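Larkberg Pollinator Meadow: Site Inspection Checklist
Inspection date: 14/06/2023
Inspector: Eun-ji Shim
Reviewed by: Shuk-fan Tsai

1. Boundary and access
Main gate latch: OK
North fence: Repair. Lower rail split at post 31. Tape is in place; replace the rail before the July mowing.
Path surface: OK. Mown width meets the plan.

2. Planting
Sown area: 3,000 square feet. Established cover measured at 2,694 square feet. The shortfall is all on the east slope, where the spring seed washed downhill.
Species: Knapweed, red clover and oxeye daisy in flower. No yellow rattle found in plot 2. Reseed in fall.
Invasive plants: Action needed. Bindweed along the Albers drain. Pull by hand. Do not spray within the meadow.
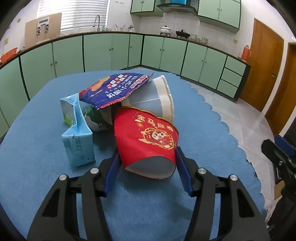 3. Bee habitat
Bare soil bank: OK. Nest holes present on the south face. Keep foot traffic off.
Nest boxes: Two tubes damp in the box by the gate. Replace the tubes and tilt the box forward.
Water tray: Low. Stones must stand above the water line after refilling.

4. Visitor safety
Bee sting notice: Faded. Reprint at the larger size.
First aid kit: Complete. Cold pack expires in July.
Bench, lower path: One bolt loose. Tightened during inspection.

5. Tools and storage
Scythe blade guards: Fitted.
Nurkitz shed: Locked. Seed bins closed, no sign of mice. The Plekeo seed mix has no lot number on the sack; get it from the supplier before sowing.

Reviewer comment (S. Tsai): Item 2 stays open until the east slope is measured again. Fence repair approved.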